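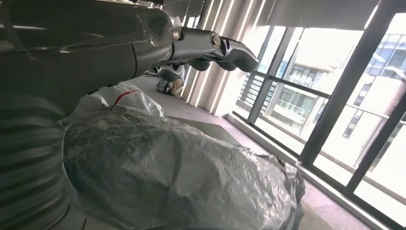
Severance question, Kotau Proltville site

packline_dee
Anybody else from the Proltville building get the packet yet? Mine came Tuesday by regular mail. Not certified, just a normal envelope in with the grocery flyers. Says I have to sign and return the release to get the severance and the health coverage stops end of the month either way. 985 dollars before taxes for six years. Am I reading that right?? Also nothing in there about unused vacation.

mudflap77
you're reading it right. mine's a little more, was there longer. I signed and sent it back same day, rent is rent

packline_dee
Did they say anything to you about vacation?

mudflap77
no. didn't ask

halfpint_OH
Don't sign yet. Look for the part that says how long you have to consider it. If you're 40 or over there's federal rules on that, they're supposed to give you weeks not days, and even longer if it's a group layoff. Plus a window to take it back after you sign. Mudflap if you're over 40 go read yours again, you might still be inside the window.

Vacation payout depends on your state and what the handbook says. Do you still have the handbook? The PDF was on the employee portal and the portal is gone of course.

packline_dee
I have a paper one from orientation. Old though. Will look tonight. I'm 43 so ok good to know 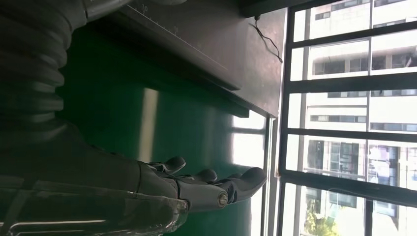
tallyho_shift3
Everybody's skipping the big question which is notice. There were way more than 50 of us in that building. Federal law says 60 days if it's a plant closing. We got a text at 6 am saying don't come in and then a call nobody could talk on.

mudflap77
they didn't close it tho. second shift is still running at the other end

tallyho_shift3
Second shift is like 32 people. Come on.

rkl_formerHR
Did HR for a different warehouse outfit, not a lawyer. The notice law is pickier than people think. Employer generally has to have 100 or more full time, then it depends if its a shutdown of a site or unit, or a mass layoff, and mass layoff has its own math (a third of the site and at least 50 people, or 500). Part timers don't get counted in that math the way you'd expect. A lot of our people at my old place were part time on paper for exactly that reason. So before anyone says slam dunk, find out how many of the ones let go were full time.

tallyho_shift3
So you're on their side

rkl_formerHR
No. I'm telling you what their lawyer will say so you hear it first.

halfpint_OH
rkl is right about the part time thing. I don't agree it's a reason to sit around though. Call an employment lawyer, most do the first call free. If even a few of you go together it's easier. And temps from Sotau, were those counted as Kotau people or Sotau people? Might matter, might not.

sotau_temp_22
Sotau temp here, we got nothing. No packet no call. Badge quit working. Sotau says my assignment "ended" and they'd reach out if something opens up. Can I even file for unemployment?

rkl_formerHR
Yes file. Today. Against Sotau since they cut your checks. Some states make you contact the agency for reassignment before it counts as a layoff, so email them and save the email. Dont just call.

sotau_temp_22
ok doing it now thx

packline_dee
Found the handbook. Page 14, "accrued vacation will be paid upon separation except for cause." This wasn't for cause. I had 40 hours banked.

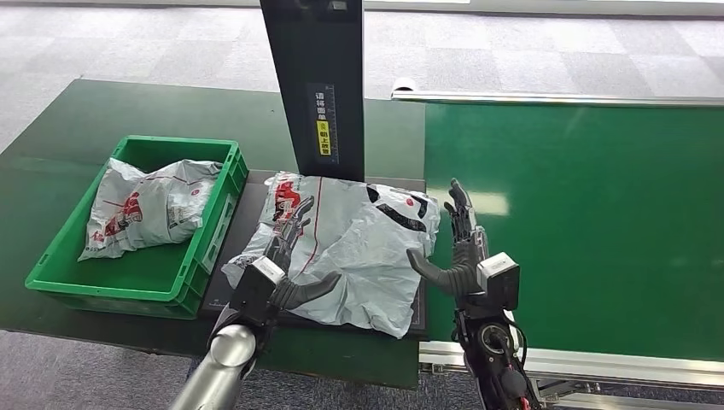

So that's a full week's pay they left out. And the release says I agree I've been paid everything I'm owed. Which I haven't. Feels like if I sign that I'm kissing the vacation goodbye.

halfpint_OH
That's exactly why you don't sign it as is. Write HR, quote the page, ask for it in writing. Short and polite. Take pictures of the handbook page AND the cover so the year shows. They may say there's a newer version, then ask them to send it.

mudflap77
well crap. I had vacation too

tallyho_shift3
And this from the company that bragged about around 2,000 new accounts in the October newsletter. But no money for vacation

rkl_formerHR
Newsletter doesn't prove anything but hang on to it. Also wage claims, your state labor dept takes those, form is free, no lawyer needed. Separate from the notice thing so don't wait on one for the other.

packline_dee
Emailed HR. Auto reply says the mailbox isnt monitored. Going to send it certified to the address on the packet. Will post if I hear

mudflap77
how do you take back a signature, do I just write a letter? mine says 7 days

halfpint_OH
Yes, follow whatever the packet says exactly, and go by the date you signed. What day was that?

mudflap77
tuesday

halfpint_OH
Then send it tomorrow. Certified, keep the reciept.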